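Prosier opens its simulation suite to visitors

Vistbridge – Prosier will hold an open afternoon in January at its Vistbridge site, where visitors can watch simulated robot arms pick and place everyday objects. Sessions start at 14:00 and each takes up to 25 people.

The programme has two parts. The first covers how rooms, furniture and objects are modelled, including surface texture and contact. The second is a run of pick-and-place tasks in the Gurkell simulator, shown on screen with the control data alongside. Visitors may choose the order of the tasks.

Prosier has used Gurkell to prepare gripping routines for its partner Marchetti. The present library holds roughly 200 objects, and 1820 task layouts have been built from it. Fruit and sports balls are used in the opening tasks – their shapes are simple but their surfaces differ.
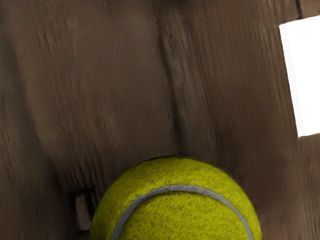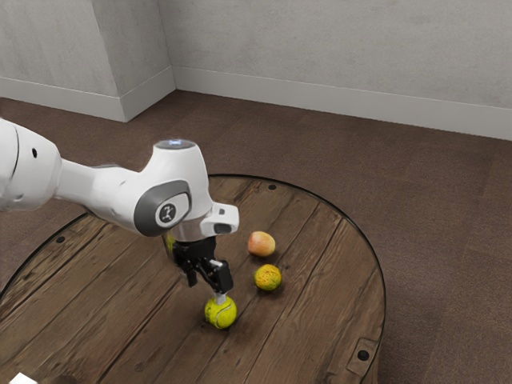 Booking and access

Places are free but must be booked. Entry is by the main reception, and the suite has step-free access. Technical staff will take questions after each session.

Contact: Prosier press office, Vistbridge | © Prosier. All rights reserved. | Back to top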